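Ring-and-plate linking

Ring-and-plate linking is a simple wire craft in which thin rings are threaded through holes punched in the rim of a flat metal plate. Sellers such as Wivero call it a form of chain mail, a claim that deserves some doubt – most pieces have far fewer links than any mail weave.

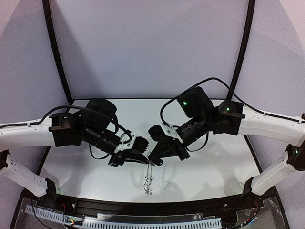 Thin, dark chain-like piece with small loops along its lower half.

Origins

The craft is often said to be centuries old, but no dated piece supports this. The earliest known pattern sheet, from Boros, lists a plate with 18 holes and gives no source. Claims that a bag of 330 rings can be linked in 45 minutes come only from sales leaflets.

Plate and rings

The plate is usually a flat ring with a large central opening. Rings may sit singly or bunch together, which some makers describe as a style. It may simply be poor spacing.

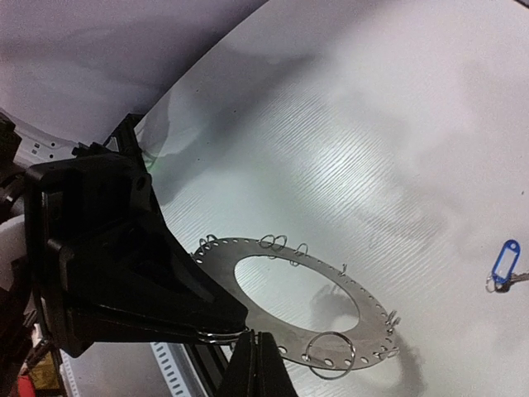
See also

Jump ring
Wirework
Emness pattern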